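4.3 Comparing two grippers on the same arm

Use this procedure when you have a Callon gripper and a Grindau gripper and want to know which one suits your parts. Both are run from the Wasine controller with the same program. Allow 70 minutes for the full comparison.

Before you start, cover the work surface with flat cardboard and set the bins along one side of the table, within reach of the arm.

1. Turn on the controller and wait for the arm to finish its start-up check.
2. Fit the first gripper and tighten the wrist screws by hand, then a quarter turn with the key.
3. Open Tools > Gripper and pick the matching profile. The Callon is profile 2063. The Grindau is profile 2915.
4. Jog the arm down slowly over a test part until the fingers are level with it.
5. Close the gripper, lift, move to the bin and release. Save the path.

CAUTION: Keep hands off the table whenever the arm is enabled. The gripper can close without a sound.
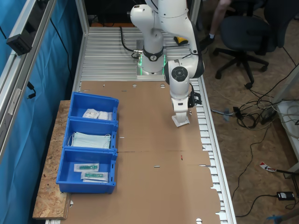 Figure 4-3. Gripper at the cardboard surface with a small white test part. Bins on the left hold packets, face masks and clear packages.

6. Run the saved path 104 times with each type of part. Log every drop and every missed pick.
7. Disable the arm, change to the second gripper and repeat from step 3. Load the saved path instead of making a new one.

Note: The two grippers differ in length. If you skip the profile change, the fingers will stop too high or press into the cardboard.

Note: Thin, flat parts are the hardest test. If either gripper misses them often, lower the closing speed one level and run the set again for both.

8. Export both logs from Tools > History. File names must not contain spaces.

For wrist camera settings, see 4.4. For Lacroix adapter plates, see Appendix B.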